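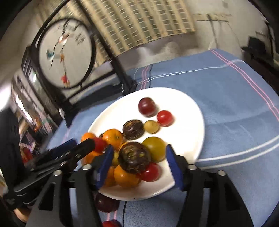
Hand-Held Gripper Study Finds Smaller Gains Than Hoped

Plimstead, May 25, 2020. A method for teaching robots to sort small objects from people's own hand movements works less well outside the lab than earlier reports suggested, according to results released today by the Drullwood research group.

The method, called Jekance, skips the robot during teaching. A person holds a gripper in each hand, with a camera on the tool, and does the job the normal way. A computer model learns from the recordings and is later run on a pair of robot arms. The task in this study was picking round, fruit-like pieces off a crowded plate and setting them down on the cloth beside it.

Supporters of this kind of teaching say that enough recordings from enough homes will take care of most problems. The Drullwood group set out to check that claim and came away doubtful.

"We kept hearing that more data would fix it," said Minttu Vuorinen, who led the study. "We went up to 1,000 recordings. The step from 50 to 1,000 helped a good deal on plates with space between the pieces. On full plates it helped very little, and full plates are what people have."

Recordings were made in 12 homes in and near Plimstead. Tables, cloths and lighting were left as the residents had them. Trouble came mostly from pieces that touched each other. When a large dark ball sat on top of smaller ones, the model often closed the gripper on two at once, or pushed its target toward the rim. Blur from quick hand movements made matters worse, and so did the strongly curved view from the wide lens.

Dalal Zoubi, who ran the robot trials, said short demonstration videos deserve more suspicion than they get. "A clip shows you one good pick. Ask how many plates they went through before that one. We asked ourselves the same thing and didn't much like the answer."

The group also questions how success is counted. Under its loosest rule, any piece that left the plate was a success, even if it rolled off. Under its strictest, a piece had to be gripped, lifted and set down without moving its neighbors. The ranking of the 5 models tested changed depending on the rule used.

Cor Schouten of Eskola, which built the grippers, disagrees with part of the reading. He says softer finger pads would remove many of the failed picks and that the study blames the method for a hardware limit. The Drullwood group has agreed to repeat the full-plate trials with new pads in August. It makes no prediction about the outcome.

The recordings and both sets of scoring rules are available on request from Irja Sjöberg at the Drullwood press office.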